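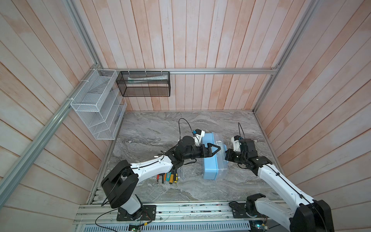

About Grevotard

Hello, and thanks for stopping by! Grevotard is a small family business in Nerstead that makes awnings, screen rooms and replacement canopy fabric for travel trailers, fifth wheels and camper vans. If it rolls up, folds out or zips onto the side of your camper, there's a good chance we can make it, mend it or at least tell you who can.

The company was started by Bożena Urbańczyk, who learned to sew sails and boat cushions long before she ever owned a trailer. One summer the awning on her own camper tore straight down the middle at a campground near Basden, and the only replacement she could find was the wrong length and a shade of brown she still doesn't like to talk about. She sewed a new one herself over the winter. The couple parked next to her the following season asked for one too (in green, with a scalloped edge), and then their friends did, and by the end of that year the spare bedroom was full of fabric and the dining table had been given up altogether.

We've since moved out of the spare bedroom, thank goodness. Today we keep patterns for more than 300 awning sizes, and if yours isn't one of them we'll walk you through measuring it over the phone. Please measure the fabric and not the roller tube! We ask everyone to measure twice and send us both numbers, and if they don't match we'll call you before anything gets cut.

Our best-known product is the Song, a zip-on screen room that goes up with 2 people and packs into a bag 54 inches long. It was named after Bożena's old dog, who liked to lie in the doorway of the first one and let all the mosquitoes in. The Song comes in sand, gray and forest green, and we sell every panel separately, so a torn door doesn't mean buying a whole new room.

Repairs are still a big part of what we do, and we take them on for any make of awning, ours or not. In a busy year we see up to 500 of them, most in the spring, when people unroll their awnings for the first time and find out what the mice have been doing. If you can send yours in before March you'll have it back a good deal sooner.

Visitors are welcome at the Nerstead shop, and we're happy to cut fabric samples while you wait – just give us a call first on a Monday, as that's our delivery day and the parking lot gets crowded. There's room out back to turn a long trailer around.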